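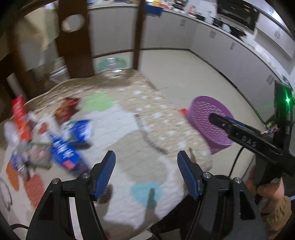
11th August
By Baltasar Domínguez

Gripper upkeep at Nulstead

The hand-held grippers at Nulstead now follow a fixed service routine. Both units of a pair are serviced together, even when only one has been reported. Mixing a fresh set of finger pads with a worn set gave uneven grip on slick packaging – snack bags in particular – and the recordings had to be sorted by hand afterward.

Pads are wiped with a damp cloth before each session and left to air dry. No solvent. A pad is replaced when the fine texture on the gripping face has gone smooth at the tip, or when the paddle no longer sits level with its partner at full close. The screws at the pivots are checked with the small driver from the Firnska kit. Tighten until side play is gone, then back off slightly; the finger must still swing freely under its own weight.

Cables cause more stoppages than pads. Of 13 faults logged since December, two were worn pads, three were loose pivots, and the rest were cable or connector trouble. Leave enough slack for full wrist rotation, and keep the loop clear of the fingers. On floor work, check that it does not drag over the mat or catch on a basket rim.

After any pad change, open and close the gripper fully 69 times, then run the short pick test with one rigid box and one soft bag. Write the result on the Skullwood sheet, with the unit number and the side the pad was fitted to.

Spare pads are in the Priedītis drawer, left and right in separate trays. The two are mirrored and will bolt on the wrong way around without complaint, so check the angle before tightening.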